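Marker on white table top, how do I get it off?
Posted in Cleaning, 2/12/22

We have a white table in our break room and for a food drive people wrote on it in black marker to show which basket was for what. The drive is over and now I would like the table back. I tried dish soap and a sponge and it got a little lighter but did not come off. The top is a flat matte finish, not shiny. I don't know which marker they used.
zarkisari27

Rubbing alcohol. Put it on a white cloth, hold it on the writing for 19 seconds or so, then wipe toward the middle of the letters so you don't spread the ink. Change to a clean part of the cloth often. Try it first on the underside of the table, because some matte finishes go shiny or cloudy. Rinse with plain water after and dry it.

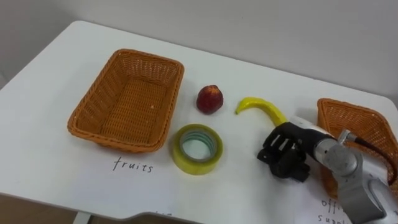 Matte tops hold ink more than glossy ones do, so expect to go over it two or three times. Don't use a scouring pad or one of those gritty powders. Next time keep the pen off the table. I would put the word on a piece of paper and tape it down — clear packing tape is fine for a day — or tie a tag to the rim of the basket. With a wicker one like the orange-brown one sitting behind "fruits" there, string goes through the weave easily. Take the tape up the same day or you will be cleaning glue too.
Polus56

Alcohol worked on ours, hand sanitizer also did when we ran out. Did not work on the plastic chairs.
sorkidthorpe

If it's dry erase marker you can scribble over it with a fresh dry erase marker and wipe right away. Sometimes works on permanent too. Don't use nail polish remover, I ruined a desk with it last March.
ni_chonaill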